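## About Torvik

Torvik writes working rules for robot arms used in homes and kitchens. Liên Kim started the firm in Nallton; Emília Mikuš runs rule review.

Each rule is tried in simulation before it goes to a client - 1000 runs for a minor change, 2000 for a new one. Our current rule set has 134 entries. Any entry left unchanged for 36 months is reviewed again or dropped.

Three points apply to every project:

- The base is fixed before the arm is powered.
- Start and stop positions are written down.
- Failed runs stay in the record.

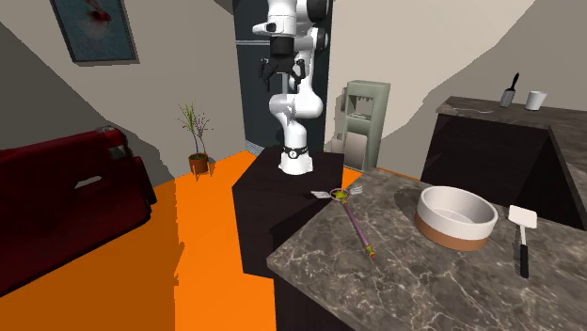
Copies of the rule set are sent on request.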